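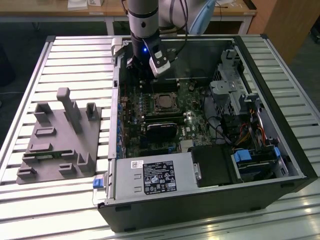 About Nillwood Computer Repairs

Small shop, two benches, one very old kettle. Started by Bindu Bangera in her garage in Bisholm, moved to the Melnyk Street premises when the garage filled up. Still family run.

What we do - desktops, laptops, home office setups, data recovery when it can be done. No phones, sorry. Try the kiosk in the arcade.

Most jobs are $83 flat for labour, parts extra. We ring before we order anything. If it's not worth fixing we'll tell you so and you pay nothing for the look.

Rekha Nishad runs the refurb side. Old office towers come in, get cleaned up, new drive, go out to local families and students. Almost 600 gone out so far. Got one in the cupboard? Drop it off, any colour, any condition. We wipe every drive before it goes anywhere, and you can have a certficate for your records.

Updated Friday, April 10, 2020: counter is closed to walk ins for now. Leave your machine in the tub by the side door, name and number taped on please. Pick up by appointment. Remote help still running as normal, evenings too if your working from home and stuck.

Parking at the rear, off the laneway. Mind the step.

Unit 64, Melnyk Street, Bisholm
Mon to Fri 9 - 5, Sat mornings by phone only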